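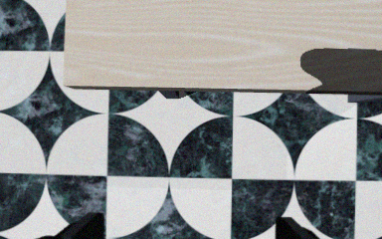 Tomdale asked were we keeping the failed runs or binning them, as nobody had told them. Keep, label as fail.

Filed under: Minutes / Data Working Group

21 March 2023

Sim episodes – 201 done of 500. Bandara behind by 2 batches, licence trouble on thier end. Patterned floor tiles stay in the randomised set, colour shifts to be added.

Wrist view only till Zultora fixes the sync.

Action: Bimport to re-export the 4 corrupt files before next meeting. Closed erly.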